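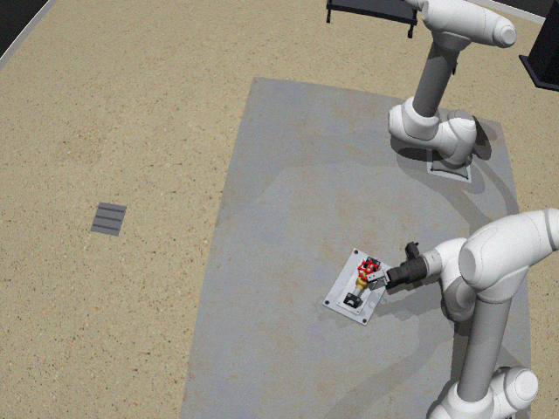 Most leaks on small rural water networks start at a valve that has not been turned for years, according to Doğukan Özkan, and a fixed turning schedule should come before any new pipework.

Prunia, 2 February 2022 – Water engineering firm Sandhu has published its maintenance guide for isolating valves on local supply networks. The guide covers hand-operated valves up to 147 mm in bore and replaces the loose sheets issued to site staff until now.

Each valve is to be closed and reopened fully at least once every 11 months. Staff record the number of turns, the direction of closing and any stiffness in the spindle. A valve that cannot be closed by hand is tagged and left open – extra leverage is not permitted. 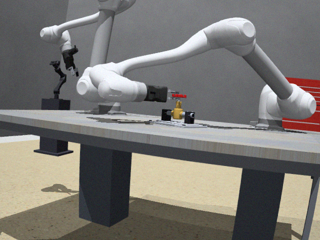 Red valve handle. Picture: Sandhu

The schedule was drawn up on the Nallero network, where 35 valves are now listed for repacking or replacement. Work there begins in September and will be carried out in sections, with notice given to households before each shut-off.

Printed copies are held at the Skekton depot. The first print run is 2000 copies.

Press contact: Sandhu, Skekton depot, Prunia

ENDS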